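Progress report to the Pammont Fund
Savers' recovery project, Serier office
Friday, November 12, 2021

Hi all,

You asked for a plain update this time and not the long form, so I'm just going to write it the way I'd tell it over coffee. The numbers are in here, I promise!

Quick refresher for anyone new on your side. Akov was the "double your money" club that went around the Matei district telling people they'd get their deposit back twice over. It paid out for a while, and then the payouts stopped and the office closed. Your grant pays for our help desk, where people who put money in can get their papers sorted and file a claim with the court-appointed receiver.

Since the last report we've opened files for 158 households. Of those, 99 now have a complete claim handed in, with the ID copies, the deposit slips and the signed statement. The rest are mostly stuck on the deposit slips. Akov's collectors often wrote amounts on a scrap of paper or in a school notebook, and some folks threw those out in disgust when the thing fell apart (I can't blame them). The receiver's office will accept a sworn statement from a second saver who was there, so we've been matching up neighbors who paid in on the same day. It's slow work but it does get files moving.

I'd hoped to tell you that money had started coming back. It hasn't. The receiver is still tracing accounts and won't give us a date for the first payment, and I've stopped guessing when people ask me. We tell everyone at the first visit that they may get back only part of what they put in, maybe a small part.
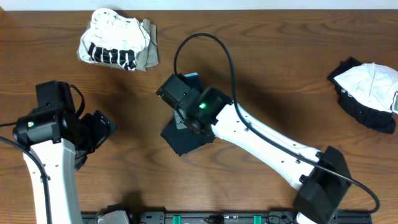 Clothing on the wooden table.

The harder part of the job is the folks who still believe. About 50 people who came by in the past few months didn't want to file at all - they'd heard that filing a claim would knock them off the list when Akov reopens. There's no list that we know of, and the receiver has said the same in writing. I printed that letter in big type and taped it up by the door, and I read it out loud to anybody who wants to hear it. A few of them came back the next week and filed. Others are still angry with us, and one evening meeting in Matei got loud enough that we ended early.

We also ran eight evening sessions on how to check out an investment offer before handing over cash. Turnout was so-so at first and a lot better once we moved the start time to after supper. The session where we worked through the Akov math on the whiteboard went over best, so I'm going to open with that one from now on. 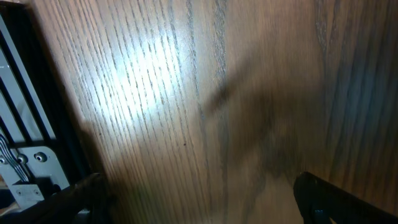 Close-up of the wood grain.

On spending, we're a little under budget on travel and a little over on photocopying, which won't shock you. I'd like to move the leftover travel money to copying and notary fees, if that's OK. Just a yes by email is fine.

Next up is getting the stuck files finished before the claims window closes at the end of January. I've asked the receiver for more time for people who live outside Serier and haven't heard back yet. I'll send you their answer when it comes.

Thanks for sticking with us,
Project coordinator, Serier office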